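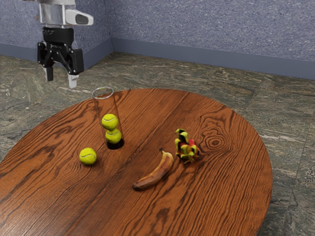 Buter ball-in-tube task, side view. Two balls are in the tube and the third is on the table, with a banana and a dragon fruit as distractors.

Plineck: view weighting in the ball-in-tube task

Shares 90 | Comments 3

The Plineck group has finished the first full evaluation of its view-weighting method on the ball-in-tube task in Buter, the simulator used for most manipulation work in Mohammadi Hall. The method changes how much a policy relies on each camera at each control step. It leaves the policy network, the action space and the demonstrations unchanged. On 200 held-out layouts, task completion rose from 80 percent to 90 percent. The rest of this item covers how the weighting works, which layouts account for the gain, and what remains unsolved.

The task

Tennis balls have to go into a clear upright tube on a round wooden table. Other objects are placed on the table as distractors, mostly fruit, and are never to be touched. Completion is scored at the end of the episode: every ball inside the tube, the tube upright, and no distractor moved by more than a small tolerance.

The task was chosen for two reasons. The tube is not much wider than a ball, so the lateral error at release has to be small. It is also transparent, and in most renderings the only strong visual evidence of its position is the rim and whatever is already inside. An empty tube is harder to localize than one with a ball in it. Earlier results on an opaque version of the container were close to saturated and were dropped from the test suite last December.

The policy sees two streams, a fixed side view and a view looking down at the work area from close range. Both pass through the same encoder. In the baseline, the two feature vectors are concatenated and sent to the action head with no further treatment. This is the arrangement in Grornetti, the group's general-purpose imitation learner, and every comparison below uses Grornetti as the reference.

Where the baseline goes wrong

Review of the failed baseline episodes showed that most of them fell into two classes. In the first, the policy released a ball early and slightly to one side, so that the ball struck the rim and rolled away. In the second, the policy hesitated over an uninformative part of the table, drifted, and ran out of time before a grasp.

The first class is tied to occlusion. When a ball is close to the viewpoint, it covers a large part of the downward view, including part of the rim. The remaining arc is enough to locate the tube in principle, but the encoder also receives strong reflections from the tube wall, which take on the color of the balls. The features near release are therefore dominated by yellow-green regions that carry little position information. The side view still shows the tube at that moment, though at lower resolution, and the baseline makes almost no use of it. Saliency maps put nearly all the weight on the near ball. 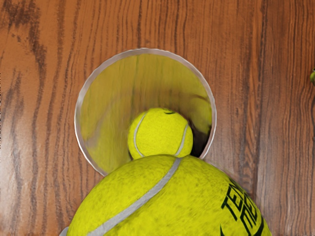
Downward view of the tube with one ball inside. The near ball hides the lower part of the rim, and the tube wall picks up a yellow-green tint.

The method

A small gating network reads both feature vectors and outputs one scalar weight per view. The weights are normalized to sum to one and are applied before concatenation. The gate has two hidden layers and adds very little to inference time. Trained end to end with the imitation loss alone, it collapses quickly onto the downward view, which is the better predictor over most of an episode. The same collapse was seen in every early run.

The fix is an auxiliary target. Buter can export object masks for each camera at no extra rendering cost, and from these the training code computes, per step, the fraction of the current goal region that is visible in each view. During the approach the goal region is a band around the next ball. During transport and release it is the rim of the tube. The gate is trained to match the relative visibility of the goal region, with a loss term that decays over the first half of training. After that the gate is free to move away from the target if the imitation loss favors it. In practice it moves only slightly.

Masks are used in training only. At test time the gate sees the same images as the baseline and nothing else. The demonstration set is also the same one, collected by scripted expert in Buter with randomized placement of balls, tube and distractors. Table texture was drawn from a set of strongly grained woods - an intentional choice, as plain surfaces made grasp localization too easy.

Two variants were tested and rejected. Hard switching, where only the higher-weighted view is passed on, gave jerky motion near the changeover and lowered completion below the baseline. Spatial gating, with a weight for each image patch, matched the scalar gate on completion but took much longer to train and was sensitive to the random seed.

Frames with little in them

The second failure class has a different cause. In a share of the downward frames neither the tube nor the gripper is in view, and the objects that do appear are at the margin. Most of the image is wood grain. The baseline encoder responds to the grain, particularly to tight ripples and to the seam between boards, and in some layouts the policy servoed along the seam for several seconds as though it were an object edge.

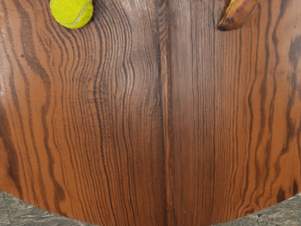 Last changed: September 2020

With a ball and a banana both cut by the upper border and open tabletop over most of the remaining area, the visibility target for a tube-related goal is zero in the downward view. The gate is then pushed toward the side view. If the goal region is hidden in both views, the target is left undefined and the auxiliary loss is masked out for that step. An earlier version set the target to equal weights in this case, which taught the gate to hedge on steps where the imitation signal was informative.

Seam following was almost absent from the gated runs. It was not removed entirely, and the remaining cases are layouts where the side view is also poor, usually because a distractor stands between that camera and the ball.

Results by layout type

The gain is uneven. Layouts in which the next ball starts near the tube improved very little, because the baseline already handled them well. The largest improvement was in layouts where the ball starts near the table edge and the arm has to travel farther. Release errors at the rim fell for all layout types. Around 90 percent of the remaining failures occur during grasping, so the release phase is no longer the main limit on this task.

Distractors had a smaller effect than expected. The brown, overripe banana model blends with the reddish-brown table in several of the textures, and it had been assumed that the policy would knock it more often than the dragon fruit. Contact rates for the two did not differ by a meaningful amount in either the baseline or the gated policy. A green or yellow distractor of ball size would be a more severe test, and one has been added to the object list for the next evaluation.

All results are averages over three training seeds. The spread between seeds was smaller for the gated policy than for Grornetti. Checkpoints were selected on a separate validation set of layouts, and the held-out layouts were run once per seed.

Limits

The visibility target depends on masks and on a hand-written definition of the goal region for each phase. For ball-in-tube this is a short piece of code. For longer tasks with branching steps it would have to be learned or inferred from the demonstrations, and no attempt has been made at that yet.

The transparent tube is rendered with approximate refraction. Reflections on the inner wall look plausible, but have not been checked against a physical tube of the same dimensions. Any claim about transfer to hardware should wait for that comparison. The gating code and the held-out layout file are on the internal Plineck repository under the Buter task directory. Groups that use Grornetti with two or more cameras can enable the gate through the configuration file, with the auxiliary loss off by default.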